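Workshop Tips: Getting Clean Pen Strokes from a Two-Arm Setup

Collected by Agustina Leiva, with additions from Oddur Thygesen

Most shaky handwriting comes from the software settings. Check these before you take a wrist apart.

Set the board height in software every morning. Touch the closed gripper to the tabletop at the four corners of the board, fit a plane through the points and save it. Add the thickness of the board afterward, as its own number, so you can swap boards without starting over.

Plan the stroke in board coordinates. If the letters live in the arm's base frame, one bump to the table and you are writing on air.

Let the pen push back. We cap the downward force at 2 newtons and let the controller give way past that. Stiff position control flattens marker tips.

Filter the commands, but lightly. With a smoothing window of 10 samples our corners stayed sharp. Oddur likes 8 for small letters.

Glare fools the stroke detector. Mask bright patches before you threshold, or take the background from a wiped board under the same lights.

Keep the log viewer open where you can see it while the arms move.
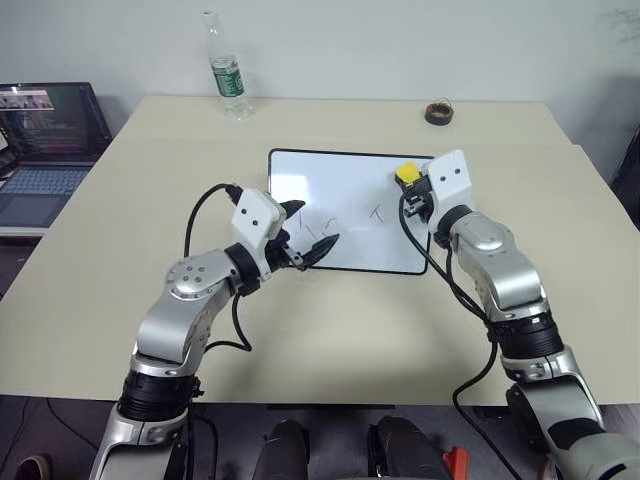
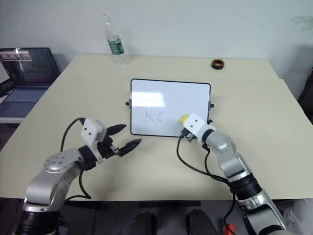

A small whiteboard between the two grippers, with faint marker strokes on it.

Save the planned path and the measured path in the same file – with one clock. Two files with two clocks cost us most of September.

Re-run the hand-eye calibration after any cable change. Hanne Arnardóttir keeps the script in the Prurkedell folder, under tools.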